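Skindurholm Guerra Two-Arm Laundry Handling System
Product information for residential and care facility operators

The Guerra is a two-arm robotic system supplied by Skindurholm for moving clothing and linen between a laundry bag and a top-loading washing machine. It is offered for purchase or on a service agreement, and is intended for sites where the laundry is part of an ordinary dwelling.

Work in a tiled laundry area, with garments in a soft bag:
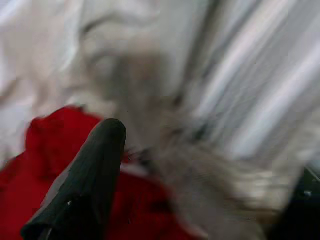
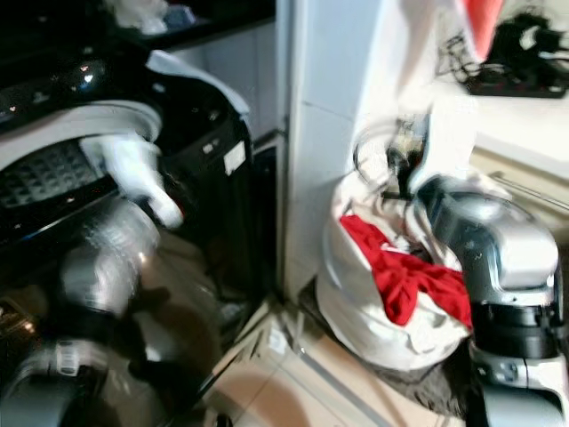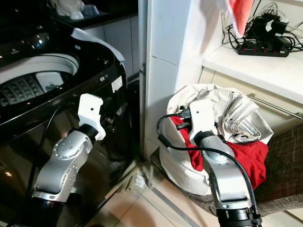

The Guerra is supplied as a pair of arms, two grippers, wrist and head cameras, a controller and the Jinda operating software. The client provides the washing machine, which must be a top-loading model with a lid that stays open unassisted. Front-loading machines are not supported in the current release. Enquiries about front-loading models may be directed to the Pirnau office, where they will be kept on record for the next review of the product.

Site requirements

The floor must be level and dry, and the standing area must be kept clear while the system is operating. A grounded outlet is required within reach of the controller. Power boards shared with other appliances should not be used for the arms. Laundry may be presented in a bag or an open hamper. Rigid baskets with lids are not suitable.

Handling

Jinda treats each item as a separate pick. Where two garments are lifted together, the operator may choose in the settings whether both are placed or both are returned. Items with long ties, belts or drawstrings should be removed beforehand, as should delicate pieces that require a wash bag. The system does not sort by colour unless the sorting module has been licensed. It does not add detergent, and it does not select a wash program.

Installation and training

Installation is completed in 2 visits. The first is a site assessment; the second covers mounting, calibration and operator training. Clients should allow 7 business days between them. Training is provided for as many as 11 staff members at each site and is led by Natalina Orlandini or Igor Sokol. Additional sessions may be booked at the standard rate.

Maintenance

Finger coverings are a consumable part and should be inspected every 300 operating hours. Replacement sets are available from the parts desk.

Sales enquiries: Vittoria Sorrentino, Pirnau office
Service and parts: Jarosław Sowa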